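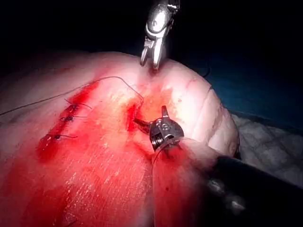
Two instruments, dark thread, three knots tied along the closed incision.

Arroyo Suturing Practice Service: Frequently Asked Questions

What is Arroyo?
Arroyo is a paid service from Fakeck for surgical training centers that already own a robotic console and would like people to get better at sewing with it. We supply the tissue sessions, the recording setup and the scoring. You supply the console, the trainees and the coffee. Please don't skimp on the coffee.

Is it a robot?
No. We get this one weekly. Arroyo works alongside the robot you have. If you don't have one, our sales desk will be very kind to you and then end the call.

Does it sew by itself?
It does not. A person at the console drives both instruments. The software watches, keeps time and has opinions afterward. Trainees tell us the opinions are the hard part.

Why soft tissue? We have a drawer full of foam pads.
Keep the drawer. Foam is fine for learning which pedal does what. It is also flat, dry and remarkably patient. Curved, slippery tissue lets a trainee find out how it feels to pull a stitch when the surface would like to come along too. Most of our customers use both, foam first.

What does a standard session cover?
Interrupted stitches, one after another, with a knot and trimmed tails on each. The trainee places a stitch, ties it, moves down the line and tries to keep the spacing even. An attending can ask for a running stitch instead, but it has to be picked before the session begins. The scoring does not cope well with a change of heart.

What do reviewers get to look at?
Video from the cameras you hook up, plus a timeline with each stitch marked. A wider view is good for judging spacing and where the idle instrument has wandered off to. A close view is good for knots. Watching your own knots at close range is humbling, and we recommend it.

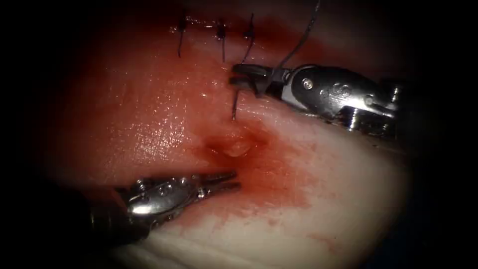 How is a session scored?
On time, stitch spacing, knot count, thread handling and how far the instruments travel. The top score is 200. You can switch off any measure you find insulting, and some departments switch off time for beginners, which we think is sensible.

Can an instructor overrule the score?
Yes, with a typed comment. The original score stays in the record next to it – we trust instructors, but we have also met them.

How long is a session?
Each booked slot is 20 minutes of console time. Setup and cleanup are on top of that, and cleanup is on you.

What does it cost?
A session pack is $910 and doesn't expire. Travel is extra for centers outside the Pimcombe area. There is no monthly fee, and we have been told by several consultants that this is a mistake.

Does Arroyo work with Purnovel?
Yes, from version 2 of the Purnovel records software. Scores and comments carry over. Video doesn't, so export it separately and put it somewhere you'll remember.

Will this certify our trainees?
No. You get scores and footage. Whether someone is ready for the operating room is your department's call, and we wouldn't want it.

How do we cancel a booking?
Use the link in your confirmation email before noon on the day ahead of the session. After that, the pack is charged in full.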